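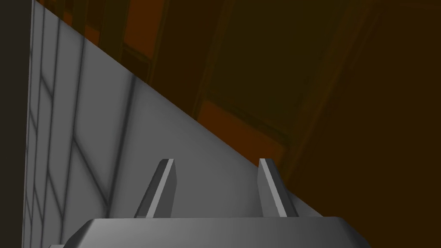 The boat for Flirkirholm leaves at six in the morning, and by seven you can smell the island before you see it. Guano, salt, crushed sea grass — it's a rich mix, and regular visitors swear they come to love it. I was one of them by the second day!

What brings people out in April is the puffins. They spend the winter far offshore, then come in to the same grassy slopes above Dinu Bay and start digging out their burrows with enormous energy, kicking dirt down the hill behind them and now and then onto a neighbor. The last full survey found 570 occupied burrows on the slope. Ten years earlier there were 400.

A lot of that growth goes back to rats, or the lack of them. Rats came ashore with the fishing boats generations ago and worked their way through eggs and chicks all over the island. Foren, the small trust that manages the reserve, spent two winters setting bait stations on every ledge a person could safely reach, and quite a few that looked to me like places a person couldn't. The island was declared clear the following year. Storm petrels were heard calling from the old stone walls that same summer, after decades of silence.

Everything is still checked for stowaways. At the dock in Flernano your bags are opened and your boots are scrubbed, and if you've packed a loaf of bread it goes into a sealed tub for the crossing. Allow half an hour for this. The line moves slowly and the coffee stand next to it is very good.

Once ashore, you stick to the boardwalk. The soil on the slope is so full of tunnels that one wrong step can bring down a burrow roof, and there may be a bird sitting on its single egg underneath. The reserve lets in 2000 visitors a season and then closes the list, so places go early. I booked in January and got one of the last cabins.

Go in the evening if you can. The puffins gather on the water in big loose rafts, and then they begin to come in, whirring overhead in wide circles, orange feet stuck out behind them. A few land well. Others hit the grass, tumble, stand up and walk off toward home. I sat there until my hands were too cold to hold a pencil, and I'd have stayed longer if the warden hadn't started walking the path with a flashlight.

After dark the petrels take over. Their call is a long purr broken by a hiccup, coming right out of the wall beside your shoulder, and I lay awake listening to it with the cabin window open until well past two.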